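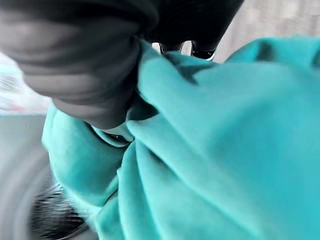
Laundry work at the Firkley house moved into its second stage in June. The grant from Farevis covers washing, drying and folding for residents who can't manage it on their own, and most of the month went to sorting out what can share a load. Soft, brushed fabrics like the teal piece take up more space than their weight suggests, and we now list them separately on the intake sheet. We handled 106 loads in the month. Of those, 11 had to be run again, mostly for overfilling. The limit per load has been lowered and the sheet reprinted.

Thongchai Limsakul took over the schedule from the Saengthong office on short notice. The changeover cost us 3 working days, which are not billed to the grant. 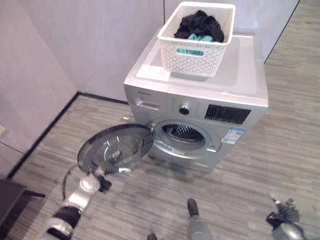
1 min read

Baskets now go on top of the washer until the load is started, which keeps the floor clear. Dark clothes and the teal items have been coming down in the same basket, and residents have asked whether they need to separate them at home. They don't. Staff sort before loading.

Still open: the second drying rack, a replacement for the cracked folding table, and the detergent order, which Rorkine has pushed back twice. We request release of the next payment so the rack and table can be ordered together. Delivery is quoted at 20 days.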